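Robotic disassembly cell (budgeting)

In equipment planning, a robotic disassembly cell is a workstation where a robot arm takes apart used goods, most often desktop computers, so that the good parts can be sold or reused. People new to the subject tend to think first of the arm and its price, and that's natural enough – it is the part that moves, after all! – but a sound budget starts with the products that will be laid on the table.
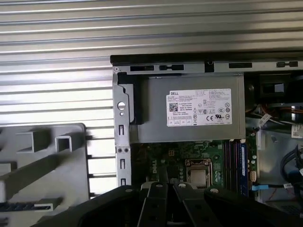

Planners usually begin with a parts list for each model of computer, noting what is worth saving (memory, the power supply, sometimes the whole motherboard) and how each piece is held in place. The Risside recycling works, whose plan is often passed around among smaller shops, went through 33 models this way before asking a single dealer for a quote, and then kept only six of them for the first year.

Fixtures and holders

Fixtures are the small holders that keep a part where the robot can find it again. They cost little one at a time, which is just why they get left out, and every new product line seems to want a few more. Raimo Eskola, who drew up the Risside budget, set aside $700 per model for holders and spare fingertips, and he later wrote that he wished he had been more generous.

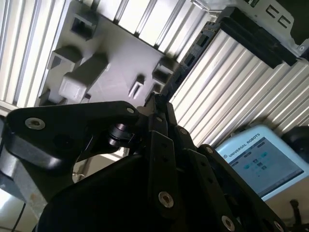

Labor is the other line that grows. Someone has to teach the moves, try them, and teach them again when a batch arrives with a different case. The Urnwood method, named for the town where it was first used, counts these hours as part of the purchase and spreads them over the same years as the arm itself. Sobczak's worksheet, an older approach, puts them under yearly upkeep – a kinder number on the first page, but a harder one by the following March.

See also: Trerkley lease plan; Tool changer; Spare parts planning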